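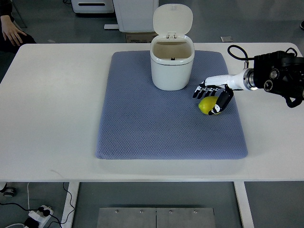

Hukon has released the protocol and first results of a comparison between two controllers for five-digit robot hands. The work was carried out at the company's Skirbridge test bench. The arm, wrist mount and hand are held constant, and only the control software is changed. The test object is a lemon, gripped on a textured mat beside an open-lidded bin. Fruit was selected over machined blocks for its uneven curvature and the slight variation from one piece to the next.

The controllers under test are Zidora, which closes the hand on a fixed joint trajectory, and Orakzai, which adjusts thumb position from motor current during closure. Each controller was run for 400 cycles. A cycle consists of approach, closure, lift, transfer and release into the bin. Any cycle exceeding 15 seconds is logged as a fault and excluded from the timing figures.

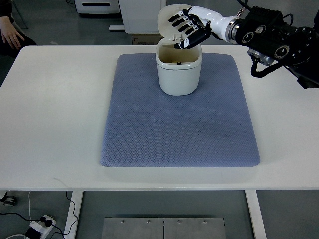 Hand over the open bin at the Skirbridge bench, thumb angled down into the opening.

Orakzai logged 15 faults and Zidora logged 66. Most Zidora faults were recorded during closure, with the thumb landing off center and turning the fruit on the mat. Faults at release were comparable for both controllers and are attributed to rim clearance.
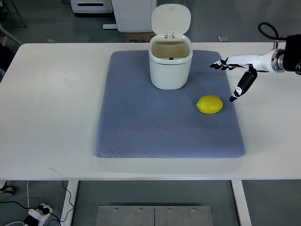
Approach height is the next variable to be examined. Both controllers currently use the same approach path, entering from the right of the mat. With the lemon on its side and its ends facing left and right, the fingers extend along the long axis of the fruit, and thumb placement carries most of the alignment error. A second series will rotate the fruit by a quarter turn between cycles.

Hukon will extend the comparison to 2000 cycles per controller before publishing wear data for the finger joints. Joint logs, fault codes and the bench layout drawing are available to integrators on request. Results for the second series are expected in January.

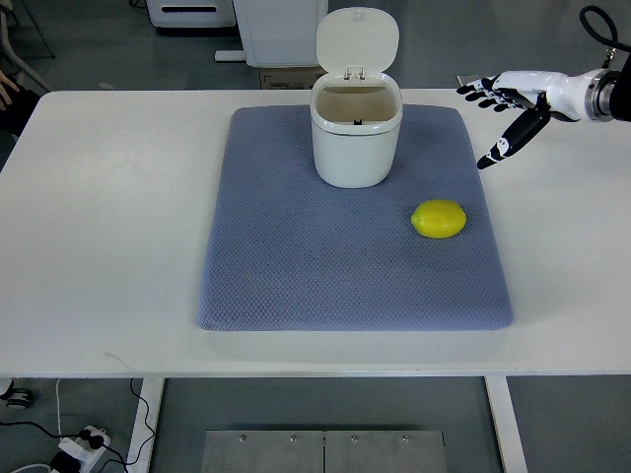

Hand raised clear of the lemon, with the bin lid open at the back of the mat.

Hukon develops test methods and fixtures for robotic end effectors. Inquiries should be directed to the Skirbridge office.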